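Fokside Automation Users Forum > End Effectors > Comparison Trials
Print this thread | E-mail this thread

Two-finger gripper versus suction for small flat packs: request for comments
Posted 13/08/2024 by stasinley_lab_office

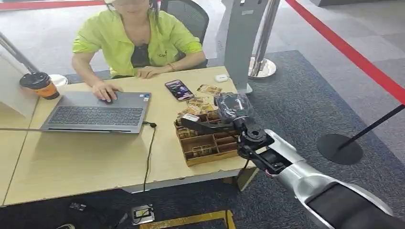 Summary of the trial

The Stasinley handling group has completed its first comparison of two end effectors on the tray sorting task. The items are small packaged cards, presented scattered on a table, and the target is a wooden compartment tray. The arm and the controller were the same throughout. An operator was seated at the table with the laptop.

The angular finger gripper completed 217 placements before its first dropped item. The suction tool was stopped after 36, when the cup failed to seal on creased wrapping. The group proposes to adopt the finger gripper and invites comment from other sites before the January review.

-----
diltimholm_cells wrote:

We thank the Stasinley group for the report. We do not agree with the conclusion. A cup that fails on creased film is usually the wrong cup. Our site at Diltimholm uses a softer bellows cup on similar packs and has not recorded this fault. Please state the cup diameter and the vacuum level.

-----
stasinley_lab_office wrote:

The cup was 30 mm, flat, as supplied with the Shehata tool kit. No bellows cup was tested. The vacuum level was not logged.

-----
diltimholm_cells wrote:

A 30 mm flat cup is too large for a pack of that size. In our view the suction result should be withdrawn until a suitable cup has been tried.

-----
gridtray_ops wrote:

I would ask members to consider the tray as well. The cells are small, and some of the cards stand upright in them. The fingers on that gripper are bulky next to a cell wall. Did the 217 placements include cells with a card already in them?

-----
stasinley_lab_office wrote:

They did not. Every placement was made into an open cell. Placement beside a standing card is planned for phase 2.

-----
gridtray_ops wrote:

Then the figure should be reported with that limit. Overlapping cards on the table are a separate matter, and fingers may pick up two at once.

-----
fokside_moderator wrote:

Members are reminded to attach controller logs when posting trial results. The thread will remain open. The Stasinley group is asked to repeat the suction run with a bellows cup and to report both results in the same table.

-----
stasinley_lab_office wrote:

Agreed. The recommendation is on hold. Diltimholm, please send the part number for your cup.

This site uses cookies to keep you signed in. By continuing to browse, you accept our cookie policy.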